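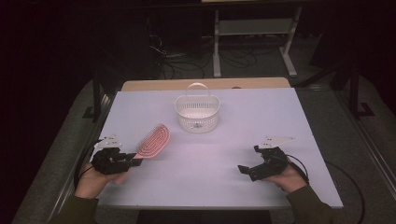 The town pool reopens to lap swimmers in March and the lockers are going away. All of them, both changing rooms. The Nkosi Street center voted last night to pull out the old metal units and go to what the notice calls "carry-in storage," meaning you bring your stuff in a small basket and it sits on an open shelf by the water. A plastic one with a handle and holes in the sides, like the little white one in the photo, is the type they want. A hairbrush fits next to it or in it, a wet suit and a towel is another matter. Bigger bags have to stay in the car or go behind the front desk, space permitting.

Reaction so far, mixed. Mostly grumbling.

"I've had the same locker for 7 years and I never lost so much as a sock," said Finbarr Kinsella, who swims mornings before work. "Now I'm suposed to leave my keys on a shelf?"

The center says keys, phones and wallets can be handed over at the desk for a numbered tag. No charge for that. Lockers cost 50 cents, when they worked. Plenty did not. Doors bent, coin slots jammed, rust along the bottoms from years of mopping.

Deirdre Geraghty runs the building day to day. She told the meeting that repairs were quoted at $2,000 for the women's side alone and that the maker, Groltus, no longer sells the locks. Replacement parts would have to be cut to order. Shelving for both rooms comes to $500, put in by the center's own crew over a long weekend.

"We can fix the lockers or we can fix the showers," Geraghty said. "People have been asking for the showers."

Three of the showers on the men's side have been off since winter. Those get new valves first. Then the drains, then the floor mats, then a second hair dryer if any money is left over. The dryer got the only applause of the night.

Other items from the meeting, quickly:

- Lap hours move up half an hour. Doors open at 5:30, not 6.
- Kids' lessons stay where they are on the schedule. Same teachers.
- Water aerobics goes to the shallow end for good. Complaints about the music were noted.
- The snack machine by the stairs is being swapped out. Dastura, the vendor, wants it back.
- Season passes bought before the vote are still good, no refunds over the lockers. 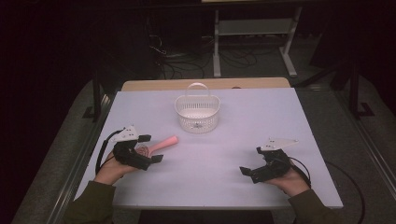
*White tabletop with a pink plastic item on it.*

The longest argument was over lost property. Goggles, caps, combs, bath toys, one shoe. The bin at the front desk is full again and staff want it emptied at the end of each month with anything unclaimed going to the thrift store on Stulteo Avenue. A few parents said a month is too short. Geraghty offered two. That passed without a count.

Anyone missing something from last season should come by the desk during open hours and describe it. Don't phone, the line goes straight to the pool office and usually no one is in there to pick up.

On the lockers themselves: anything still inside has to be out before the center closes for the work. Locks left on will be cut. Owners won't be paid for the lock. A list of the locker numbers still in use is taped up in the lobby and Kinsella's is on it.

He said he will clear it out. He also said he'd be back with a petition, and had a clipboard with him at the door on the way out. A few people stopped to sign. One asked if it could cover the music too.

The empty lockers are free to anybody with a truck. Ask at the desk first, they come off the wall in banks and are heavier then they look. Next meeting is in the same room, upstairs, use the side door.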